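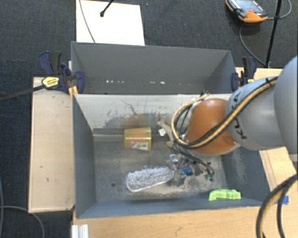 一家旧物交换店的灰色大箱，本周末迎来了新一轮“开箱日”

2021年1月31日

早上九点还差一刻，贝尔尼斯（Bernis）旧物交换店的卷帘门才拉起一半，门口已经有人探头往里看了。天气很冷，排队的人把手缩在袖子里，聊的却全是箱子：上回谁在里面翻到了一整套茶匙，谁又把邻居家孩子想要的小铲子让了出去。开箱日停了整整一个冬天的前半段，这次重新办起来，大家的劲头一点没减！

贝尔尼斯的规矩很简单。附近居民把家里用不上、但还能用的小件日用品送过来，店里登记、清点，再按“混装”的办法放进灰色的大箱子里。混装就是不分类，杯子可以和刷子放在一起，软的和硬的也可以做邻居。来换东西的人带一件，拿一件，不收钱，也不比较价格。

店主若苏埃·萨莱斯（Josué Sales）对混装特别坚持。“分得太清楚，人们就只去自己那一格，”他一边把围巾往里塞一边对记者说，“你来找杯子，拿了杯子就走了。混在一起呢，你找杯子的时候看见一把掸子，就会想起来，家里柜子顶上已经一年没掸过了！”

这话倒是有人当场印证。箱子里最先引起注意的就是一个毛茸茸的灰白色掸头，长长的，一端圆圆的，短毛蓬松杂乱。一位住在后街的老太太说她从前有过一个差不多的，用来掸百叶窗最顺手，后来搬家时弄丢了，再没买到满意的。旁边的年轻人立刻给她出主意，说这种毛的掸子用过以后到阳台上抖一抖就行，不必每次都洗。老太太不同意，两个人就掸子该不该下水这件事讨论了好一阵，最后谁也没说服谁，不过都笑得很开心。

同样惹眼的还有一只半透明的黄色塑料杯，横躺在箱子靠后的位置，杯身上还带着一块花花绿绿的标签，粉的、绿的、白的都有。黄杯子在开箱日一向抢手，颜色亮，摆在窗台上插两支牙刷或者几支彩笔都好看。若苏埃说，标签怎么办由拿走的人自己决定，他的经验是先用温水泡，再用指腹慢慢搓，千万别上钢丝球。塑料一旦刮花，就不透亮了。

箱子前面的角落里靠着一个嫩绿色的塑料件，中间拱起，形状有点像支架。它究竟是做什么用的，现场说法很多。有人觉得可以架在水槽边上沥东西，有人觉得倒过来放能当手机托，还有个小男孩坚持说那是一座桥，给小汽车过的。若苏埃听完很高兴，说最喜欢的就是这种东西，没有说明书，谁带回家谁就给它派个新差事。

黄杯子旁边还有一件浅奶油色带些淡黄的东西，看上去软软的，边上有一枚白色小标签。软质的物品向来要多费一道手续。店里请送东西来的人提前洗净、晾透，用干净袋子装好再送到柜台，拆袋以后才和别的东西放到一块儿。若苏埃说，潮气是旧物最大的敌人，尤其是一月份，放进去的时候稍微有点潮，过几天打开就是一股味儿。

去年全年，贝尔尼斯一共登记了1495件换出去的物品，其中614件是厨房和餐桌上用的，197件属于清扫工具。这份账是若苏埃自己记的，用的是一本横格练习簿，封面早就卷边了。翻开来看，每一行都写得很认真：汤勺一把，换给带来毛线的女士；衣架若干，分给合租的学生；晒衣夹一袋，当天送到当天就没了。杂物的那几页最有意思，好些东西他自己也叫不出名字，只好写“弯的，蓝的，挺结实”。

那么箱子为什么一定要用灰色的呢？若苏埃说起这个就停不下来。最早店里用过纸箱，不到一个月就塌了；后来换过几只带盖的浅箱子，东西压在底下看不见，翻起来又哗啦哗啦响。现在这种大号长方箱四面有壁，敞口，站着往里看一目了然。灰底最衬颜色，黄的绿的一放进去就跳出来了，连白色小标签都很清楚。用得久了，箱底自然会磨花，有一块还发白、蒙着灰似的，满是划痕，他倒觉得这样挺好，新放进去的东西不容易打滑。

混装也有混装的学问。记者向他讨教了几条，他掰着手指讲得兴致勃勃。箱子不能装满，东西之间要露出箱底，这样每一件都有机会被看见。轻的、圆的容易滚，不用硬把它们扶正，躺着就躺着。带毛的不要压在重物下面，毛一压扁就不好恢复了。有边有角的塑料件可以靠着箱壁放，既不占中间的位置，也不会硌到软的东西。玻璃和刀具一律不进大箱，要另外交到柜台上。

记者问他，这么多讲究，会不会把来帮忙的人吓跑？若苏埃大笑，说刚好相反，人一旦开始摆箱子就不肯走了。去年五月有一位来换花盆的先生，本来只打算待几分钟，结果蹲在地上摆了一上午，把两只箱子重新摆了三遍，连花盆都忘了拿。

这位先生姓什么，练习簿上没有写，只写了“花盆，待取”。花盆现在还在柜台底下。

今年春天，店里准备把开箱日的时间稍微延长，上午照旧换东西，下午留给想学修补的人。第一次打算讲塑料制品：杯口磕出毛边怎么磨平，标签胶怎么去干净，松动的刷柄怎么重新固定。若苏埃说工具不用带，带上那件舍不得扔的东西就好。已经有好几位熟客报了名，其中一位要带来的是一只用了多年的淘米盆，底下裂了一道细缝，家里人劝她扔，她就是不肯。

他还想试一试“盲换”：大家把东西装进不透明的布袋，隔着布摸一摸再决定换不换。这个点子是孩子们先提出来的。大人们起初有点犹豫，怕摸到一把旧牙刷，听说送来的东西还是要先登记检查，才纷纷点头。有位妈妈当场就开始盘算要放什么进去，说一定得是形状特别古怪、让人摸半天也摸不明白的。她看了一眼那个嫩绿色的塑料件，旁边的人都明白她在想什么。

想参加下一次开箱日的居民，可以提前把物品送到店里。请保证物品干净、干燥、能用，小零件用袋子扎好。每人每次最多带2件，大件家具和电器不收。软质物品请在袋子外面贴纸条，写明洗过的日期。若是拿回家发现不合适，下次再带回来换就行，不用不好意思，练习簿上这样来来回回的东西多得很。

记者自己也带了一件去，是一把量面粉用的小勺，换回来一块木杯垫。回家一试，和书桌上的茶杯正好配得上，真是越看越喜欢！

相关报道

米洛（Milo）社区厨房恢复周末早餐
蒂德曼（Tiedemann）街旧书摊搬进室内过冬
读者来信：我家的掸子用了多少年
金德蒂科（Kindetico）儿童手工坊春季课程开始报名
旧毛衣改坐垫，三位居民的做法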